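August 8, 2022
Posted to the list by the Drornine cloth group

Hi all,

Picking up the thread on scoring, and sorry for the slow reply (I've been rerunning things all week!). Quoting the bit I'm answering:

> We tried the Poojary score on our towels and got numbers that
> jumped all over the place between runs. Same policy, same cloth.
> Are you scoring the whole episode or only the last image? And did
> you ever train on the messy starts, or just the nice flat ones?
> -- Clanadmont lab

Okay, so, both good questions. We only score the last image, and I think that's where your jumpiness comes from. If the arms are still over the cloth when you grab it, the outline comes out wrong and the score goes haywire. We now park both arms first, then wait 2 seconds, then score. Boring fix, but our spread between runs dropped a lot.

On the messy starts: yes, and I wish we'd done it sooner. Our first set was 2000 episodes, nearly all from tidy starts, and the policy was hopeless as soon as the fabric landed at an angle or bunched up at one end. So we went back and recorded more from bad starts, which took the total to 2278. That small extra batch helped more than any of the network changes I spent the spring on (sigh).
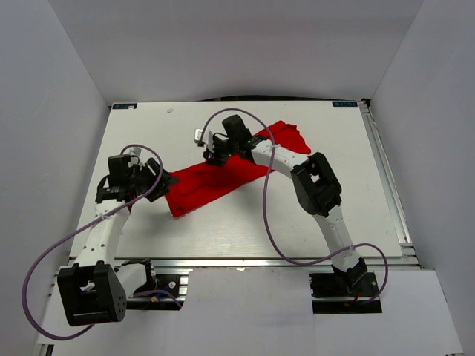 Photo: Drornine cloth group

With red fabric lying slantwise like that, the wider end has a wavy outline and a forearm passes right over part of it, so one fixed view just can't give you the full shape. We feed in the wrist views as well, and I'd really push you to try that before you touch anything else.

For the test set we held out 311 starts and never trained on them. The Pekerport people have the same list, so if you run on it too we can finally compare like with like! I'll put the start poses in the shared folder along with the parking script. The script is ugly and the comments are mostly me grumbling at myself, but it runs.

One thing I still can't explain is why narrow strips score worse than squares. If you've seen the same on your towels, please write back, even if it's only a hunch.

Cheers from Drornine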